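Home Log Charging Winter Archive Contact

Mon 5 March

Closed out the February sheet before work. The car covered 1,493 miles for the month, nearly all of it the Bonwood run and back, and all of the charging was done in the garage. One month, one driver, one outlet. It's the cleanest set I have so far, and I wanted to get the charging losses out of it before the weather turns and spoils the comparison.

The method hasn't changed. The Briem unit on the wall reports energy delivered per session. The Kudonano meter is clamped in the subpanel upstream of it and reports energy drawn by the whole circuit. The car reports energy into the pack, by way of state of charge and the 77 kWh usable figure. Three readings, and the interesting part is the gap between them.

The gap between the panel and the wall unit is small and stays small. It's the wire run, the breaker, and whatever the unit uses to keep its own board alive. It scales the way it should with current. I've stopped worrying about it.

The gap between the wall unit and the pack is where February went wrong. It's plainly wider than in the fall, and it isn't constant from one session to the next. Long sessions look fine. Short ones look bad. A top-up after an errand looks terrible, to the point where I first assumed I had mistyped a row.

I had not. I went back to the one-minute log and plotted a short session next to a long one, both starting from the same state of charge. For the first stretch after plug-in, the car draws 800 watts that don't show up in the pack at all. Then the draw steps down and the pack starts taking what the wall is giving. In the long session that opening stretch is lost in the total. In the short one it's a good share of the total. It's a fixed cost being charged per session, and I've been starting too many sessions.

It has to be thermal. The garage was at 35 degrees on the mornings I checked, and the pack is slower to warm than the air. The car won't accept full current into cold cells, so it warms the coolant loop first. The same step is missing from the October rows, when the garage was mild. I would like to see the coolant temperature directly, but the car doesn't put it on any screen I can reach, so I'm inferring from the shape of the curve.

What I can't explain yet is the second step. On a few nights the 800 watt block comes back hours after the pack has reached its limit, runs for a while, and quits. The car is locked and nothing is scheduled. Candidates:

- the departure timer, which I turned off in January but may have come back with the last update
- the cabin preheat being triggered by the phone app when it refreshes
- the pack holding its own minimum temperature, in which case it should follow the garage temperature, and it doesn't do that very well

I'll take these one at a time. Timer first, as it's a menu setting and costs nothing to check. Checked it at lunch: off. So that's one gone, unless the screen is reporting something other than what the car is doing, and I'm not ready to go down that road.

Called Tahsin Gunawardena in the evening to compare. He has the Evo, one trim down from mine, same pack, no heat pump. He sees the opening block too, longer than mine, and had never noticed a second one. But he only logs at fifteen-minute intervals, so a brief block would be smeared out. He's going to switch to one-minute for a week. He also pointed out that he leaves his plugged in all the time and I pull the plug when the limit is reached if I'm still up. The nights I have the second block are nights I left it connected. That ought to have been in my sheet and wasn't. I've added a column for it, and filled in February from memory where I could and left it blank where I couldn't. Blank is better than a guess.

We disagreed on the denominator. He divides pack energy by wall energy and calls it charger efficiency. I don't like that name for it, because heating the pack isn't a fault in the charger, and on a cold night it makes a perfectly good onboard charger look like junk. I would sooner keep two numbers: conversion loss, taken only from the flat part of the curve, and overhead, taken from everything outside it. The conversion number for February matches October to within the noise of the meters. The whole difference between the two months is overhead. If I had kept only his one number I'd be writing to the dealer by now.

There's a weakness in my version, and he found it. The pack figure depends on the 77 kWh being real at these temperatures. A cold pack gives up less on discharge, and the state of charge display may or may not be corrected for that. If it isn't, I'm overstating energy in, and the real loss is worse than I have it. The way to test it is a full cycle indoors, warm, and another outdoors, cold, with the same wall energy. I have no warm place to park a car overnight. It'll have to wait until May, when the garage does the job by itself.

Changes from tonight:

Charging goes to every third night, with a higher limit to cover the gap. The fixed cost is the same each time, so fewer sessions should show up straight away in overhead. I'll keep the limit under where the manual says to keep it for daily use.

Start time moves earlier. Up to now I've let it wait for the late rate, which means the pack has had hours to cool off after the drive home. If it's plugged in warm, the opening block should shrink or vanish. The trade is a worse rate for the first part. I don't know which side wins. I'll run it both ways and let the bill decide.

No preheat from the app. Phone notifications off too, so it has no excuse to wake the car.

The Kudonano clock has drifted against the wall unit's again, enough that the step edges don't line up when I overlay the two. I've been correcting it by hand on the sheet with an offset per week. It would be less work to reset it on the first of each month and write down that I did. Done for March. The February offsets are in the notes tab, and the raw file is saved untouched next to the corrected one.

Also retightened the lugs in the subpanel with the breaker off. One took a little under a quarter turn. I don't think it accounts for anything in the data, since the panel-to-wall gap has been flat all winter, but I noted the date so that if the gap moves I'll know where to look first. The cable at the car end was stiff with cold and I've rerouted it over the hook so it isn't lying on concrete.

Tires are still at the pressure I set before the cold came in, so they're reading low on the dash in the mornings and fine by the time I get to Bonwood. That's a consumption matter and belongs in the other sheet. I'm putting it down so I remember to do it before the drive and not after.
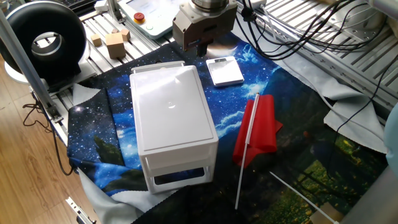 Session started at the early time tonight, pack still warm from the drive. The opening block was there but shorter than any February row. One session proves very little. Next reading Thursday, and I need to ask Tahsin whether his garage thermometer is on the outside wall or the house wall, as mine is on the house wall and probably reads high.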